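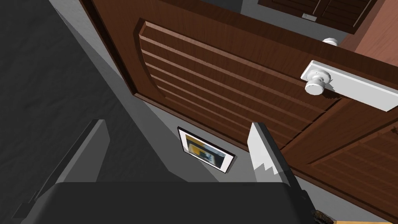

A theme is the big idea hiding inside a story. Not the plot. The plot is what happens, the theme is what the story keeps thinking about. Say you read a story where a girl stands outside a room for three whole pages and can't make herself go in. You could draw the door — brown, arched panel up top, slats running across — and that's still just a thing in the story. But why won't she go in? Now you're getting close to theme.

Let's use one story all the way through. It's called "The Key at Venham" and it's short, 899 words. A girl named Alva finds a key. Her brother Sukel tells her to throw it in the river. She keeps it. She lies about it. Then the lie gets bigger and bigger, and by the end she can't sleep.

So what's the theme?

Topic or theme?

A topic is one word or two. Lying. Family. Secrets.
A theme is a whole sentence. It says something ABOUT the topic.

Topic: secrets
Theme: A secret gets heavier the longer you carry it.

See the diffrence? If your answer is one word, keep going. You've got a topic. Add what the story says about it.

How to find it

Look at what the main character wants. Alva wants to keep the key.
Look at what goes wrong. She has to lie to Sukel, and then to her mom.
Look at what changes. At the start she's proud of the key. At the end she hides it under a brick and feels sick.
Look for stuff that comes back. The word "heavy" shows up again and again in this story. Writers do that on purpose (mostly). Circle it!

Then finish this sentence: This story shows that ________.

Careful — don't put the character's name in it. "Alva should of told Sukel" is about Alva. A theme works for other people too, even people in other books.

Can there be two themes?

Yep. Jayanthi Thampi's class read the same story and half of them said it was about brothers and sisters trusting each other. Also right. They had proof from the story. That's the rule: you need proof. One line the character says, or one thing she does. Two is better.

Try it

Pick a story you already know really well. Write the topic. Write the theme sentence. Then copy out one line that proves it. Keep the whole thing under 75 words. Read it to somebody and see if they agree, and if they don't, ask which part of the story they're thinking of.

Next up: symbols. Keys, for a start.

Written by Sivaprasad Fernandes for Stima Kids Reading

141 shares | 220 comments

Contact us | © Stima | Back to top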